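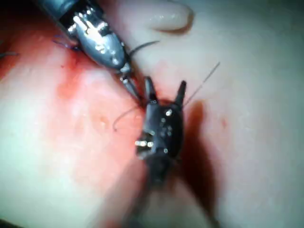 How to sort out a needle handover that keeps going wrong

Filed under: Robotics > Suturing practice > Troubleshooting

I've been teaching our two robotic instruments to pass a suture needle from one to the other on a tissue pad, and for most of April the handover was my least favorite part of the day. One jaw would let go a hair before the other had closed, and off went the needle. If you're getting the same thing, grab a coffee and work through this in order. I skipped around the first time and wasted a whole afternoon.

1. Stop both arms and find the needle

Do this before you open a single log file! Hit pause, wait until nothing is moving, and only then put your hands near the pad. Bent Hedegaard, who shares the bench with me, reached in once during a retry and got a nasty poke through his glove. Now we both say "stopped" out loud. Find the needle and both ends of the thread, and if any piece is missing, keep looking.

2. Pull up the fault code

Our controller (a Leseck, a few years old) throws a 318 when the jaws close on nothing and a 602 when the two arms disagree about where the tips are. I kept treating them as the same problem. A 318 with no 602 near it usually means timing. If the 602 comes first, go straight to step 4.

3. Fix the timing

I had the giving jaw opening 90 milliseconds after the close command went out to the other one. After the command – you see the trouble. The second jaw was still traveling. I changed the release so it waits for the grip reading to hold steady, with a timeout that stops both arms and leaves the first jaw shut. Please test the timeout too. Tell the second jaw not to close and make sure the first one hangs on.

4. Redo the tip calibration

Touch the tips together slowly at the middle of the pad, then near each corner. Mine were lovely in the middle and way off at the left, and I'd been checking only the middle (sigh). Soudabeh Amini lent me her Mirzaei touch routine, and it found a bent jaw tip I'd been blaming on software. Swap the instrument if you find one of those. Don't try to straighten it.

5. Tidy up the thread

Short leftover ends of suture near the instruments can end up in the jaws along with the needle, and the grip reading looks perfectly happy when that happens. Snip them and take them away between runs. I also wipe the red off the pad whenever I need a clear view of the needle.

6. Run it slow, then slower than you want to

Half speed, hand on the stop button, no thread. Then add the thread. Then full speed. We've done more than 3,000 handovers since I changed the release, and I still go back to half speed whenever an instrument gets swapped. If the 602 comes back at that point, repeat step 4 with the new instrument before touching anything else.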